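Wrote our one-page rules for the robot arm bench last night and said I'd post them, so here goes, a thread. Grab a brew, it's a long one.

Bit of background. We run a small bench at Kaltlow with one arm and a lot of play food. We're practising picking up and putting down for the Orlandini kitchen trials, which start in March, and up to now our "rules" have been whatever the last person shouted across the room.

Rule one: the bench gets laid out before the arm is switched on. Toy food, bowls, the lot. If you've forgotten the banana, tough, power down and go round again. I've been the worst offender here so I get to be strict about it.

Rule two is cables. Look at the cable before every single run, with your actual eyes. Follow it from the gripper all the way back. Is there enough slack for the furthest reach? Could it sweep a strawberry off the table on the way past? If you can't say yes then no, we're not going!

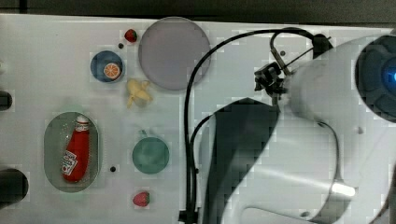
And if you move a clip, write it in the log. I lost a whole afternoon to a moved clip and I'm still a bit sore about it.

Rule three: hands off the table while anything's live. I know it's a toy kitchen and it all feels very harmless (plastic cups! a felty red thing!) but the arm doesn't know that, and it's fingers I'm worried about, mine included.

Rule four, soft stuff gets its own settings. Fabric squashes, so the closing force you'd use on a hard plastic bottle tells you very little. We keep a separate card for it and the card lives on the bench, not in somebody's bag.
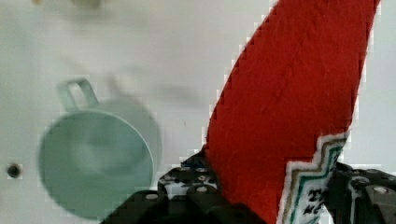 Same card has a line for labels and tags. Decide beforehand whether gripping on one counts as a good pick. We say it does, Trurkden say it doesn't, and we've agreed to differ as long as both of us write down which one we used.

Rule five: don't bin the blurry ones. If the wrist view is a smear, it stays in the log with a note. Chuck out every ugly run and your numbers look lovely and mean nothing. We've got 1,417 runs logged and 42 of them carry a blur note, and I'd much rather have that on paper than a nice clean lie. 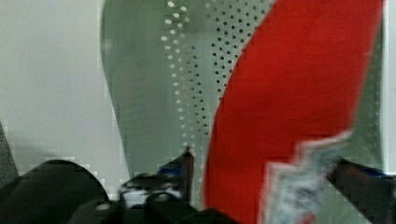 Kaltlow, Feb 3, 2025

Carrying on after lunch. Someone's asked whether we follow a proper standard. For the arm itself, yes, we work from the maker's manual and our site safety rules, and this page sits underneath those. It doesn't replace them, please don't print it out and think you're sorted.

Rule six: stop button within reach of whoever's running it, and that person isn't also on their phone. We test the button at the start of every session and again every 200 runs.

Rule seven, 2 people for anything new. New object, new grip, new place to put it down. One runs, one watches, and either can call a stop without having to explain themselves till afterwards.

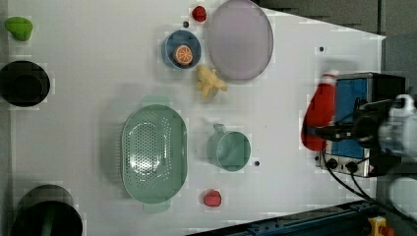 The watcher stands well clear of the reach, by the way. I had "nearby" in the first draft and got told off for it, quite rightly. We've put tape on the floor now.

Still arguing over rule eight, which is about who's allowed to change speeds. The Gridimton lot keep theirs locked and I'm coming round to it. If you've got a bench like ours and do it differently, send me your page, I'd love a nosy.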